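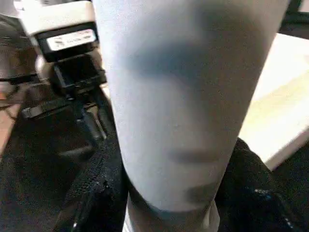
Prevención y mantenimiento / Listas de comprobación

Lista de inspección de almacenes y zonas de paso, con observaciones

Centro: Pellesness, nave 2
Servicio responsable: Prevención y Mantenimiento, Parna
Periodo: noviembre
Referencia interna: 2451

La presente lista se cumplimenta una vez al mes en todos los locales de almacenamiento, pasillos interiores y muelles de carga. Cada punto se califica como Conforme, No conforme o No aplicable. Toda calificación No conforme irá acompañada de una observación y de un plazo de corrección. El original se conserva en la oficina del centro y se remite copia a la dirección.

1. Vías de circulación y salidas

1.1 Pasillos principales libres de obstáculos en toda su anchura. Conforme.

1.2 Salidas de emergencia accesibles y practicables desde el interior sin llave. No conforme.
Observación: la puerta del lado norte abre, pero exige un esfuerzo excesivo sobre la barra. Se solicita el ajuste del herraje a Drolen. Entretanto, el personal del turno comprobará la apertura al inicio de la jornada, a las 9 h.

1.3 Señalización de evacuación visible desde cualquier punto del recorrido. Conforme.
Observación: el rótulo situado junto al despacho de expediciones presenta suciedad. Limpiado durante la visita.

1.4 Marcas de suelo legibles. No conforme.
Observación: la línea que separa el paso de peatones del de carretillas ha desaparecido en el tramo del muelle. Repintar antes de la próxima inspección.

2. Estanterías y cargas

2.1 Placa de carga máxima colocada en cada cabecera. Conforme.
Observación: las placas indican 1000 kg por nivel y coinciden con la documentación del fabricante archivada en el centro.

2.2 Largueros sin deformaciones y con pasadores de seguridad. No conforme.
Observación: faltan dos pasadores en la fila contigua a la recepción. El nivel afectado se ha descargado y permanecerá fuera de servicio hasta su reposición.

2.3 Protecciones de los puntales ancladas al suelo. Conforme.

2.4 Mercancía pesada en los niveles inferiores. Conforme.
Observación: se recuerda a los operarios de tarde que los palés incompletos también deben retractilarse antes de subirlos.

3. Protección contra incendios

3.1 Extintores en su emplazamiento, con precinto y presión correcta. Conforme.

3.2 Acceso despejado a bocas de incendio y pulsadores. No conforme.
Observación: cartón plegado delante del pulsador de la zona de embalaje. Retirado en el acto. Es la segunda anotación por el mismo motivo, por lo que se da traslado al encargado de la zona.

3.3 Detectores sin cubrir ni pintar. Conforme.

3.4 Distancia suficiente entre la mercancía apilada y las luminarias. Conforme.

4. Instalación eléctrica y alumbrado

4.1 Cuadros cerrados e identificados. Conforme.
Observación: la relación de circuitos del cuadro secundario está redactada a mano y resulta poco legible. Sustituir por una impresa.

4.2 Ausencia de alargaderas en uso permanente. No conforme.
Observación: se mantiene una alargadera en el puesto de etiquetado. Alaoui ha presentado presupuesto para instalar una toma fija, pendiente de aprobación.

4.3 Alumbrado de emergencia operativo. Conforme. Prueba efectuada mediante corte del circuito correspondiente.

5. Productos químicos y limpieza

5.1 Envases etiquetados y cerrados. Conforme.

5.2 Fichas de datos de seguridad disponibles en el puesto. No conforme.
Observación: la carpeta contiene una versión anterior de la ficha del desengrasante. Solicitar la vigente al proveedor.

5.3 Material absorbente disponible para derrames. Conforme.

5.4 Residuos separados en los recipientes asignados. Conforme.

6. Equipos de protección y primeros auxilios

6.1 Calzado de seguridad y chaleco en todas las personas presentes en la nave. Conforme.

6.2 Botiquín completo y sin productos caducados. No conforme.
Observación: reponer suero fisiológico y vendas. El inventario interior de la tapa no estaba actualizado.

6.3 Teléfonos de emergencia expuestos junto al botiquín. Conforme.

Seguimiento

Los puntos 1.2 y 2.2 tienen carácter prioritario. Las restantes deficiencias se corregirán antes de la siguiente visita mensual. El responsable de cada zona comunicará por escrito el cierre de las acciones e indicará la referencia de esta lista.

Firma del inspector:
Firma del responsable del centro: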